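The woman who fixes Butcombe's old computers

20th May

I'd been meaning to get out to Butcombe since January, when a neighbour came home with a laptop that had been dead for two winters and was suddenly running better than mine. She'd paid 18 dollars for it. I wanted to know who was doing that, and how on earth they were covering the rent!

So I drove out, got lost at the Cloltutby turnoff (twice, the sign's behind a gum tree), and found the shop at the back of the old produce store. The owner put the kettle on and asked me not to use her name. "Put the shop in, love, put Hladun Repairs," she told me. "I get enough phone calls at tea time."

She started out fixing radios for her dad, then spent years looking after machines for a freight company before it moved to the city. When the job went, she stayed. "I had a shed full of screwdrivers and a mortgage," she said. "What else was I going to do, macramé?"

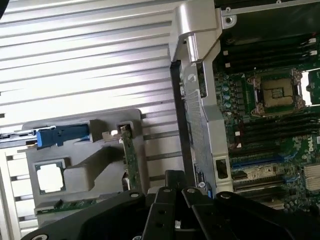 I asked what people bring in most. Laptops full of crumbs, she reckons, and printers, which she won't touch any more. "I'll do you a computer, I'll do you a toaster if you're nice about it. Printers can go in the creek."

Last year she got through 472 jobs, and she's hoping for 600 this time round, though her knees have other ideas. About a third of the customers come from Borketia, over the range, where the last repair place closed five years ago. Some of them bring lemons. She had a bucket of them by the door and I went home with a bagful.

What I really wanted to hear about was the stuff she can't save. She went a bit quiet at that. "Photos," she said. "Someone's mum has died and the drive's gone, and they're standing right where you are. I tell them straight. Then I have another go at it after they've left, every time."

She's teaching a couple of the high school kids after class now. I asked if either of them was any good and she laughed so hard she had to put her tea down. "One is. The other one likes the biscuits."

The shop's open mornings, cash or card, and park round the side.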